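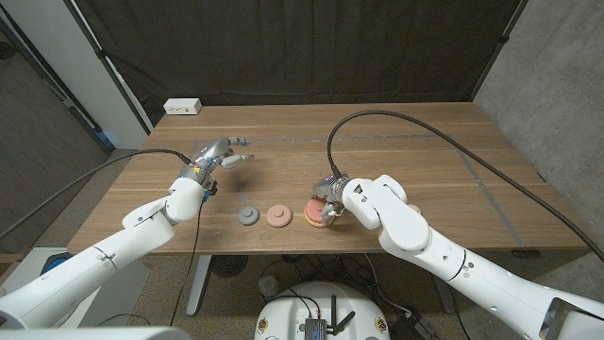
The owner of the two-armed robot in unit 6 of the Senwood workshop would like it known that he did not set out to build anything with a head. "I wanted one arm," he says. "One arm, clamped to a bench, passing me screws." He has been at it since April, and the thing now has two arms, a mobile base and its own line in the household budget.

The line currently stands at $3,472. His wife keeps the spreadsheet, and she has titled the tab "Screws."

Most of the money went into the hands. They have metal fingers, and he bought them secondhand through a parts dealer called Tanabe, which he describes as "two guys and a very good shelf." One arrived with its thumb set up for the wrong side. He spent a weekend mirroring the joint limits in software, then found a switch in the settings that did it for him. "I've chosen to see that as education," he says.

These days the robot practices on disks. He sets out a few in different sizes, each with something to get hold of, and asks it to pick one up, put it on a base and let go. The letting go is what keeps him there past dinner. "Grabbing is easy. My nephew could grab at four months. Release is where you find out what you did wrong – the fingers open unevenly, one of them drags, and your nice stack goes for a walk."

In July 2024 he logged 180 attempts and wrote down the result of each in a notebook, in pencil. He won't give the success rate. He will say that the small disk is worse than the big one, and that he has stopped inviting people over to watch.

The cables are another sore point. He has rerouted the ones to the hands 7 times, and still they loop wherever they please. Pasine, the club that shares the building, offered him a bag of proper clips. He turned it down on the grounds that he was about to redo everything anyway. "That was in the spring," he admits.

The control software is called Nilley, after a street he used to live on. It runs both arms from one script, a decision he defends with some heat. "Everybody says split it up. Then you've got two programs arguing over one table, and I have enough of that at home."

Asked what the robot will do when it's finished, he takes a while to answer. He'd like it to sort the hardware drawers. He'd settle for it holding a flashlight.

It has yet to pass him a screw. "I've moved that to phase two," he says, and goes to find his pencil.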